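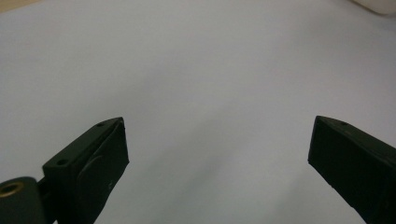 The white surface in the workroom

Home | Gallery | Workshop notes | Visits | Contact

This website uses cookies so that the pages work properly. By staying here you accept them. OK

Welcome to the gallery page of Kozan, the small workroom where Yoshinori Sakai and I mend and cover old books. Many visitors ask us by e-mail how a room for such work should be arranged, so I decided to put the answer on one page. Our English is learned from books, please be patient with it.

The surface
A pale, plain surface, without pattern and without shine. We wanted a matt one from the beginning. On a glossy top the lamp comes back into your eyes, and after two hours you have a headache and your corners are not square any more.

The light
Brightest in the upper middle and a little greyer towards the bottom. I like this soft kind of light very much. Strong light from one side makes every fold look deeper than it is, and then one presses too hard.

The colour
White with a little blue in it. Yoshinori says it is cold, and he would prefer cream. For me it is the best colour for judging old paper, because you see at once how yellow the page has become. We have discussed this since we opened and I think we will discuss it further.

Some notes about using the table

We wipe it with a soft cloth before every book, and again when the book is closed. Glue must never stand on it. The glue pot has its own shelf beside the window, together with the brushes.

Paper from Brinard comes to us in packs of 1000 sheets, and it rests in the room for two days before we cut it. In winter the air is dry and the sheets curl if we are impatient.

For the covers we use cloth from Tamberg. It is a bit stiff at first, but it takes the glue evenly and the colour stays. Bulel has a softer cloth, which we keep for small notebooks.

If you would like to visit the workroom, please write to us first through the contact page. The stairs are narrow and there is space for only a few people.

Last change to this page: February 5, 2025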